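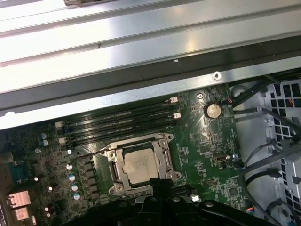
Ob der Arm denn inzwischen mehr könne als winken, stand als erste Rückmeldung aus Risthorpe unter meinem letzten Bericht, und ob man für das Geld nicht langsam mal einen ausgebauten Prozessor sehen dürfe. Berechtigte Frage! Also der Reihe nach.

Zwischenbericht Zerlegeplatz, Werkstatt Misby
Stand: 7. Januar 2020

Winken kann er immer noch am besten, aber seit August ist einiges dazugekommen. Der Greifer fährt jetzt von oben schräg ins offene Gehäuse und bleibt über dem Sockel stehen, ohne am Laufwerkskäfig hängenzubleiben (das hat mich zwei Satz Finger gekostet, beide selbst gedruckt, also halb so wild). Geübt wird weiter an alten Desktop-Rechnern, von denen uns Solmont freundlicherweise 16 Stück überlassen hat. Drei davon sind inzwischen eher Ersatzteillager.

Was gut läuft: die Speicherriegel. Von 208 Versuchen, einen Riegel zu greifen und gerade herauszuziehen, haben 97 geklappt. Klingt mager, ich weiß, aber die meisten Fehlschläge stammen aus den ersten Wochen, als die Clips noch gar nicht richtig aufgedrückt wurden. Die Knopfzelle geht auch schon ganz ordentlich, solange die Halterung nicht ausgeleiert ist.

Was nicht gut läuft: der Haltebügel am Prozessorsockel. Der dünne Hebel will erst nach unten, dann zur Seite und dann nach oben, und genau beim Seitwärts rutscht der Finger ab. Ich probiere gerade eine Kerbe in der Fingerspitze – die alte Gummiauflage war einfach zu dick. Einen vom Arm ausgebauten Prozessor kann ich also noch nicht melden.

Dann die Spiegelungen. Das blanke Blech im Gehäuse wirft das Werkstattlicht direkt in die Handgelenkkamera, und je nach Winkel findet die Software den Sockel dann an sehr kreativen Stellen. Mattes Klebeband hilft, aber ich will nicht jeden Rechner vorher tapezieren. Eine Streuscheibe für die Lampe ist bestellt.

Geld: Die Servos von Tanasarn sind bezahlt, die Kabelschleppe auch, der Rest reicht nach meiner Rechnung bis zum nächsten Bericht. Falls ihr in Risthorpe noch ein gebrauchtes Labornetzteil herumstehen habt, nehme ich es gern!

Als Nächstes kommen die neuen Finger dran, danach der Bügel noch mal von vorn, und die Kabel am Boardrand muss ich irgendwie aus dem Weg bekommen, bevor der Arm dort arbeitet.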